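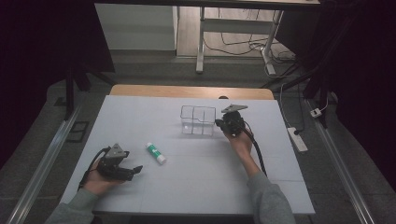 A clear desk organizer with open compartments and a glue stick on a covered worktable.

About Walleck

Walleck supplies desk organizers and small stationery to schools, offices and shared workrooms. The company operates from one site in Nodine and has 8 employees.

What we supply
The catalog lists 58 items in two groups: storage (compartment organizers, trays, drawer inserts) and consumables (glue sticks, pencils, erasers, tape). Clear acrylic organizers are the largest single line. Compartment sizes are given as internal measurements on each product page.

How items are checked
Each new organizer is loaded with the goods it is meant to hold, glue sticks and pens included. An item is listed when it stays upright with a single compartment filled and its contents can be lifted out with one hand. Partitions are inspected for chips and open joints. Rejected units go back to the supplier.

Orders
Stock items ship within 2 working days. Orders from schools are packed by classroom on request. The Rusico tray range is made to order and ships in 5 weeks. The order desk is closed on Tuesday afternoons for stocktaking.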